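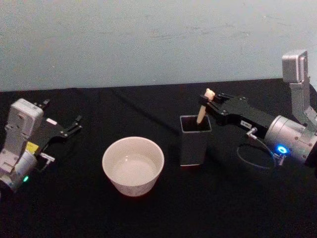
I bought the Jullow serving and cooking spoons in September, from the Tahiri kitchen shop in Lurnville, and paid $37 for the set. They have been in use for 16 weeks now. I cook dinner at home most nights, and I wash up by hand because the dishwasher in my apartment stopped draining and I haven't replaced it.

My old spoons were all plastic. The edges had gone rough and one had melted flat on one side where it rested on a burner. I wanted metal for serving and for anything that needs scraping, with a handle that doesn't heat up. There are plenty of all-metal sets for less than this one, and I have used them. Leave one in a pot of chili and you need a towel to pick it up.

**What you get**

The set is a serving spoon, a slotted spoon, a ladle and a smaller tasting spoon. The metal parts are stainless steel and the handles are beech. They come in a cardboard sleeve with a card about care, printed in type so small I had to take it to the window. The card says to wash by hand, dry right away, and oil the handles when they look dull.

There is no holder in the set. The product page shows the spoons standing in one, so check before you order if you care about that. I keep mine in a crock I already had.

**Weight and balance**

The serving spoon weighs 102 grams on my kitchen scale. In the hand it feels lighter than that, and the weight sits toward the bowl of the spoon. Set down on a shallow dish, it tips in. It stays put on a dinner plate or across a wide pot. This was annoying for the first week and then I started using a saucer.

The ladle is the best balanced of the lot. It holds a little less than a mug and the rim is thin enough to pour without dribbling down the back. I have had soup ladles that cost more and poured worse.

The slotted spoon is fine for potatoes and dumplings. For peas it is useless, as the slots are too wide and half of them go back in the water. If you mostly cook small things, get a skimmer.

**The handles**

I was most worried about the handles, so I paid the most attention to them. Out of the sleeve they were dry and a bit fuzzy, the way cheap wood often is. After the first wash the fuzz got worse. I let them dry overnight, went over them with fine sandpaper, and rubbed in some Driltwood board oil. That took maybe fifteen minutes for all of them and they have been smooth since. At this price I don't think I should have had to do it.

The shape is good. The handle is thicker toward the end, and rounded, so it doesn't dig into your palm when you press down. I have fairly large hands. My sister has small ones and she had no complaint either after a weekend of using them. 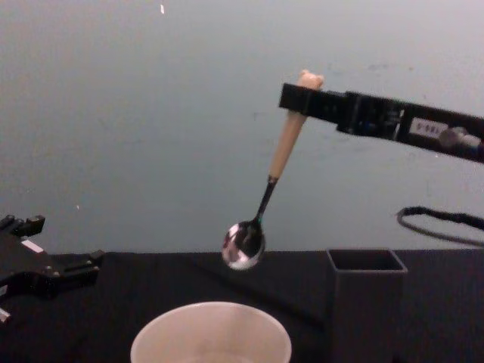

Staining has been mild. Tomato sauce wipes off if you get to it the same evening. Turmeric does not. I made a lentil dish with a lot of it and set the tasting spoon down in a puddle of the stuff, and the handle has had a yellow patch ever since. It has faded a little with washing. I doubt it will go away, and I've stopped trying.

Heat is where the wood earns its keep. I have left the serving spoon in a simmering pot for most of an hour and picked it up bare-handed. The metal neck between the bowl and the wood does get hot, so hold it up high.

**The joint**

Any spoon with a wood handle can come apart where the metal goes in. On three of my four the fit is tight, with no gap I can see. On the ladle there was a hairline gap from day one. Water got in there and the wood around it turned gray by the second month. It has not come loose. I dry that one with a paper towel now and stand it bowl up, which seems to have stopped the gray from spreading.

I took the ladle back to Tahiri to ask about it. They offered to swap it for another set, and the one they opened had the same gap on the serving spoon. I kept what I had. To be fair to the shop, they were pleasant about it and did not ask for the receipt. If you buy in person, slide the spoons out of the sleeve and look at the joints before you pay.

**Cleaning**

Easy, mostly. The metal has a polished finish that shows scratches, and nothing has rusted. Oatmeal and melted cheese both stick to it more than I expected of a polished spoon, so I soak the bowl of the spoon in a mug and keep the handle out of the water. A stiff brush gets the rest.

Do not put them in the dishwasher. I know some people do it with wood handles anyway and get away with it for a while. Given how dry these were when new, I would expect splits.

**On pans**

The edges are smooth, but they are still steel. On cast iron and stainless I scrape as hard as I like. I won't use them on a nonstick pan, and I kept one of the plastic spoons for eggs. On enamel the serving spoon leaves faint gray lines. They come off with baking soda.

They are also noisy. Stirring in an enamel pot first thing in the morning will wake up anyone asleep in the next room - mine is a small apartment, and I have been told about it. 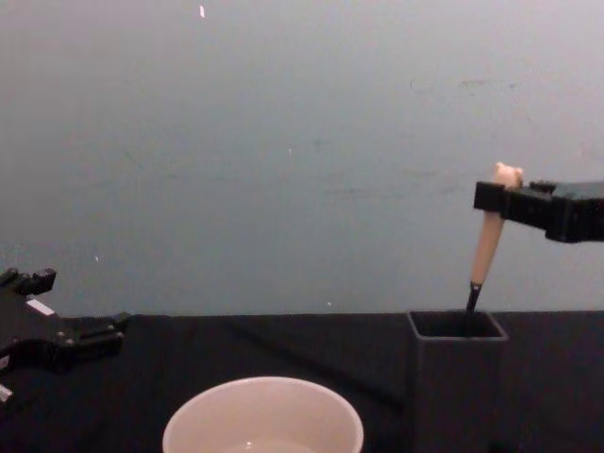

*Light handle held over the dark square container, white bowl in front.*

**Compared with what else is out there**

Before buying I looked at an all-wood set and an all-steel one at the same shop. The all-wood spoons were cheaper and nicer to hold, but too thick at the lip for serving. The steel ones would probably outlast me. If you have a working dishwasher and don't leave spoons in hot pots, buy those.

**Would I buy them again?**

At $37, only if I could check the joints first. I would be happier if the set left out the slotted spoon and cost less. The ladle and the serving spoon get used almost every day, the tasting spoon a few times a week, and the slotted one when I make potatoes.

Rating: 3 out of 5. It would be a four if the handles came sanded properly.

I'll add a note here if the ladle comes loose.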